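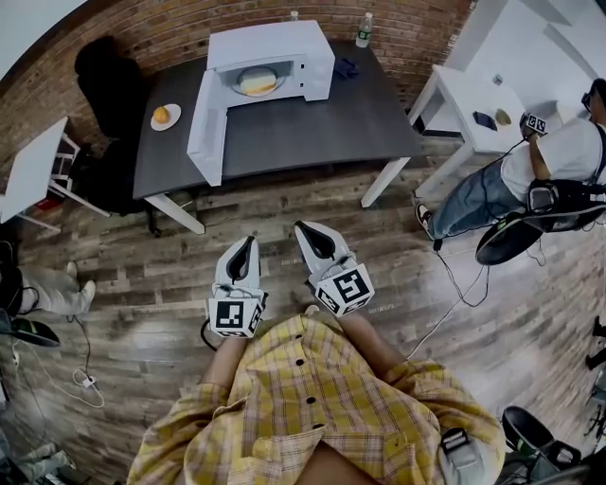 Unit 11. Learning from hand-held gripper demonstrations

Reading: Malinowski, sections 2 and 3.

Setup. Each demonstrator holds two grippers. A cube of fiducial markers near the base of each gripper gives its 6-DoF pose whenever enough of the cube is in view of the head camera. Finger opening is logged separately.

Data. The Trirneo set has 2112 demonstrations, of which 744 are bimanual. Episodes with a tracking gap longer than 76 frames are dropped before training.

Action representation. Poses are expressed relative to the gripper pose at the start of each action chunk. Absolute poses in the camera frame mix head motion into the action and should be avoided.

Known failure: occlusion when a hand reaches inside an appliance. Interpolation across short gaps is fine for position, poor for rotation.

For August: derive the relative transform between left and right grippers and show that the head pose cancels.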